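搜索数据集、文档……
搜索 高级搜索

# Covero 桌面整理数据集 说明文件(README)

版本日期:2024年9月27日

## 1. 这个数据集是什么

Covero 是 Mevascombe 分拣工作间在自动化改造当中收集的一组操作记录。工作间的业务是小件商品的退货整理:把客人退回来的瓶子、盒子、袋卷等东西,从桌上拿起,放进圆桶或者周转箱,再送到下一个工位。以前这个工作全部用手完成。现在一部分由夹爪完成,人负责示范、检查和处理困难的物品。

本文件写给两种读者:要用数据训练模型的人,和在别的工作间准备做同样改造的人。第二种读者可以直接看第4节。

中文不是我的母语,如果有的句子不自然,请在评论里告诉我,我会修改。

## 2. 内容

- 操作记录:119 段,每段是一次完整的拿起和放下
- 物品种类:22 种
- 任务种类:8 种
- 记录方式:手持夹爪为主,机械臂为辅

每一段记录有三个部分:视频、夹爪开合的数值、一行文字的任务说明。任务说明由操作的人自己写,所以风格不统一。有人写“把小瓶放进桶里”,有人只写“瓶,桶”。我们考虑以后没有统一改写,保留了原来的样子。使用的时候请注意这一点。

文件夹按任务分,不按日期分。文件夹 `flekier_sub` 里面是早期的记录,夹爪的数值用的是旧的单位,换算的方法写在该文件夹的 `units.txt` 里。请不要把新旧两种直接混合。

## 3. 收集的过程

八月开始收集。操作的人都是原来做整理工作的同事,没有从外面请人。开始之前有一个上午的练习,内容是怎样拿夹爪、怎样让物品保持在镜头里、什么时候应该停下重做。

我们有下面几个规定:

1. 一次只拿一件物品。
2. 夹住以后先停一下,再移动。
3. 物品掉了,不要用手去接。这一段照样保存,标记为 `drop`。
4. 标签和文字不需要朝向镜头,按平时的习惯放就可以。

第3条讨论了比较长的时间。有的同事觉得掉东西的记录不好看,想删掉。后来大家同意保留,可是文件里不写是谁操作的。

## 4. 对工作的人有什么变化

这一节的内容来自我和同事们的谈话,以及值班记录本。不是正式的调查。

**动作变慢了。** 熟练的人用手拿一个瓶子,眼睛可以已经看着下一个。用夹爪的时候不行,眼睛要一直跟着这一个。刚开始的两个星期,很多人说下班以后眼睛比手更累。后来我们把连续操作的时间改短,中间换去做贴单的工作,情况好了一些。

**经验需要说出来。** 玻璃瓶应该夹在哪个高度,纸盒从哪一边拿不会变形,这些知识以前在手里,不在纸上。做示范的时候必须说明白。有几位年纪大的同事,平常很少在会上发言,现在每次改规定之前都要先问他们的意见。我认为这是一个好的变化,但是他们的工资等级还没有因此改变。这个问题已经提出,没有得到答复。

**工位的安排。** 原来两个人面对面坐着整理,可以聊天。现在桌子的一边要留给机械臂,两个人改成并排。聊天少了。有人喜欢这样,有人不喜欢。

**担心。** 最常见的问题是“学会了以后还要不要我们”。管理方的书面回答是:到这一期项目结束,人数不减少。书面回答没有说以后的事。我把这句话原样写在这里,不做解释。

## 5. 物品和工作台

物品选自平常的退货,包括玻璃小瓶、纸盒、塑料袋卷、玩具积木和透明塑料零件。透明的东西最困难:圆桶是透明的,桶里的小零件有时也是透明的,模型容易找不到边缘。桌布的花纹会增加这个困难,但是真实的工作台也不会是纯色的,所以我们没有换掉。

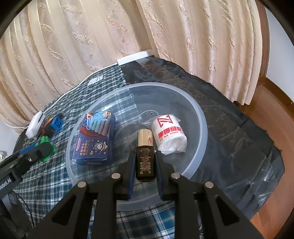 图1 用手持夹爪夹住一个金色盖子的深色小玻璃瓶,下方是透明圆桶,桶里有蓝色纸盒和一卷白色塑料袋。

## 6. 已知的问题

- 反光。黑色塑料布上有皱褶的地方反光比较强,个别记录里夹爪的指尖看不清楚。
- 左手操作的记录很少。惯用左手的同事请先看 `left_hand.txt`。
- 任务说明里有错别字,没有修改。
- 用 Kovalchuk 脚本检查时,有 95 段通过全部项目。其余的可以使用,请先读 `check_log.csv` 里的备注。

## 7. 使用条件

可以用于研究和教学。不可以用来评价某一位员工的速度或者表现。这一条是同事们参加收集的前提,请认真遵守。如果把数据转给别人,请把本文件一起转过去。

修改建议请写在下面的评论区,每个星期五统一回复。

---

评论(4)

仓库夜班:我们这边也在装机械臂,第4节打印出来贴在休息室了。想问连续操作的时间具体改成多久?

楼下的猫:单位换算那里 units.txt 打开是乱码,换成 UTF-8 就好了,建议重新上传。

文档维护 回复 楼下的猫:谢谢,已经换了新的文件。

qingchen_k:“情况好了一些”很自然,不用改。第3节“可是文件里不写是谁操作的”,“可是”换成“但”会更顺。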